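Tischplatte, Teil 1. Die alte Platte am Wandplatz ist raus, die neue ist drin. Modell Tandska, Farbton Beige, 200 cm lang. Ein paar Notizen für alle, die das gleiche Ding bestellt haben.

Oberfläche: matt, leicht strukturiert. Klebebandreste gehen mit Isopropanol ab, Bleistift mit dem Radierer. Filzstift geht nicht ab. Den Strich hinten links bitte nicht weiter bearbeiten, da glänzt es schon.

Beige war die zweite Wahl. Weiß hatte 7 Wochen Lieferzeit, und auf der weißen Platte davor war jede helle Unterlegscheibe weg, sobald man sie abgelegt hat. Auf Beige sieht man Schwarz und Weiß gleich gut.

Wand: hellgrau, Evbridge, zwei Anstriche. Der erste war fleckig, weil ich den Tiefgrund zu dünn aufgetragen habe. Esperanza Bellamy hatte das vorher angemerkt. Steht so auch im Protokoll. 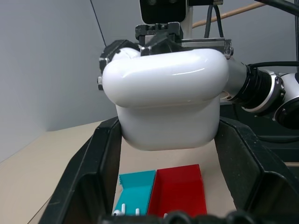

Höhe der Platte: 81 cm ab Boden, gemessen vorne. Hinten sind es 2 mm weniger, der Boden fällt zur Wand hin ab. Ausgeglichen mit Stellfüßen von Bernness, Kontermutter handfest plus eine Vierteldrehung. Mehr verträgt das Gewinde nicht.

Anschluss Platte/Wand: keine Silikonfuge. Die Platte muss sich abnehmen lassen, ohne dass man schneidet. Kleinteile, die nach hinten rollen, landen dann eben in der Ecke. Wen das stört, der legt eine Schale hin.

Dean Cropper fragt nach der Belastung. Penrose gibt für das Untergestell einen Wert an, aber nur für gleichmäßig verteilte Last. Bei Punktlast mit Moment - also alles, was hoch baut und sich bewegt - zählt die Verschraubung. Bei mir durchgehend verschraubt, große Scheiben unten, keine Spanplattenschrauben.

Kabel: von oben zuführen, nicht über die Tischkante. An der Kante scheuert der Mantel durch, das hatte ich am alten Platz zweimal. Schlaufe lassen, Zugentlastung vor dem Stecker, Binder nicht bis zum Anschlag zuziehen.

Offen: Kantenumleimer rechts (löst sich auf Daumenbreite), zweite Leuchte, Beschriftung der Steckdosen. Den Umleimer mache ich mit Kontaktkleber, das Bügeleisen war beim letzten Mal zu heiß.

Stand 6.10.20. Maßskizze auf Anfrage, ist aber von Hand und ohne Toleranzen.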